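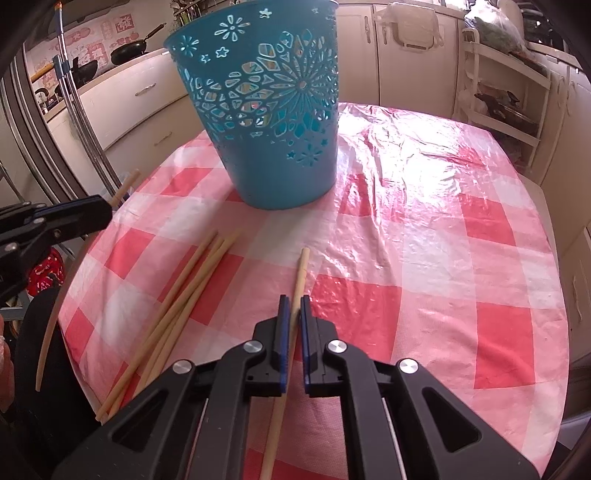 Figure 1. Stick handling at the kitchen table, seen from the hand-held gripper. Basket at the far side.

Site Visit Report: Open Afternoon at Skomdale
Unit 2, Introduction to Automation
Submitted in January

1. Why we went

The unit outline says every student must attend "one industry or research event" and write it up, with marks for observation and marks off for gushing. I picked the open afternoon at Skomdale because it was on a bus route. I'd also read the short paper their Khosravi group put out on household tasks and understood the first half of it, so I wanted to see whether the second half made more sense in person.

I expected a large hall with a safety fence and something orange swinging car doors about. The demonstration was in a kitchen. It had cream cupboards, frying pans and a checkered tablecloth, and I spent the first few minutes worried that I had followed the wrong sign and was about to be offered lunch.

2. How the visit was organised

Visitors went through in groups of 15, with a talk first and the kitchen after. The talk ran long. Its main point was that factory robots have had it easy. In a factory the part turns up in the same spot, facing the same way, all day. In a home, the part is a wooden stick that somebody has dropped beside two others, and it lies however it likes.

The project is called Plasus. Its aim is to build up a large set of short recordings of people doing small kitchen jobs with grippers, so that a robot arm can later be trained on them. The person works the gripper by hand and a camera on it records the job from the tool's own point of view. I had assumed there would be an arm doing the work while people watched. At this stage the people do the work, and the arm gets the benefit of it later, like most group assignments I've been in.

3. The task

The task on our afternoon was called "sticks to basket". Long wooden sticks are laid on the table, and the operator picks them up with the gripper and puts them in a tall blue plastic basket. One full go is an episode. The target for the set is 700 episodes, and they were up to 80 when we came through. I did the subtraction on the bus home and felt tired for them.

Our guide gave us three rules for an episode:

The sticks have to start out of the basket.
The operator can't touch a stick with bare fingers once recording has started.
If a stick falls on the floor, the episode is kept but marked as failed.

I liked the last rule. I asked why they don't throw the bad ones out and was told that a robot which has only ever seen success has no idea what to do on a normal day.

4. What I observed

4.1 The gripper

The gripper is simpler than I thought it would be. It has two jaws on a black linkage, with dark blue pads on the inside faces where the jaws meet the object. You can see the pivot screws, and you can follow with your eye how the arms fold in as the jaws close. We covered linkages in week three using strips of cardboard and split pins, and it was cheering to find that the real thing is a tidier version of my cardboard.

In Figure 1 one stick is between the jaws and runs back along the tool toward the operator. Three more are still on the cloth to the left, crossed over each other. A second gripper is holding another stick at the left edge of the table.

4.2 The crossed sticks

A single stick lying on its own looked like a dull job. Crossed sticks were much more interesting. When two are touching, closing the jaws on one tends to nudge the other, and the pads are wide enough to catch both if you come in at a bad angle. The operators went for the top one and came in near an end. When I asked if this was in the instructions they had to think about it. I suspect it was just what hands do, and I suppose that is the point of recording hands.

4.3 The tablecloth

I would not have picked this tablecloth. It is glossy, it has big red, pink and white squares, and where it is crinkled it throws back a strong white glare. If the aim was to help a camera find a pale stick, you'd think plain grey would do nicely. I said so — politely — and the answer was that nobody's home has plain grey lab matting on the table. A system that only copes with a tidy background will fall over at the first real breakfast. I have written this down as a finding, although it was closer to being told off.

4.4 The basket

The basket has a wide band of cut-out petals and diamonds, star cut-outs above it, and a solid lower part. My group argued over whether the holes matter. One side said a stick end could catch in a petal. The other side said the basket is tall and you come in from the top, so who cares. We saw no stick catch, but we watched for a short time, and I don't want to claim more than that.

5. Having a go

Visitors could try a practice gripper from Inumine at a side bench, on pens instead of sticks. I dropped my first pen, squeezed the second so hard it shot out, and moved the third one successfully into a mug. My wrist hurt. The grip itself is easy, and the trouble is knowing when to stop, as you can't feel the pen, only the handle. I have more respect for the 80 episodes than I did before the pens.

6. Limits of this report

I saw one task on one afternoon. I did not see any trained robot, so I can't say whether the recordings are any use, and the guide was careful not to promise it. I also didn't ask how long one episode takes, which I regret, as it is the obvious question and my marker will have thought of it by now.

7. Links to the unit

The visit matches the week three material on linkages and the week six material on sensing. It also filled in something the lectures skip, namely how much of robotics is laying things out on a table, picking them up and laying them out again. I had pictured code. There was code on a laptop in the talk, and I couldn't read it from the back row.

For next year's class I'd suggest asking Skomdale if students can sit in on a full session, and bringing a question list. Mine had four questions on it and one of them was about parking. The project section of their handout is attached as Appendix A. It is marked out of 100 for legibility by me, and gets 15, owing to the bus and the rain.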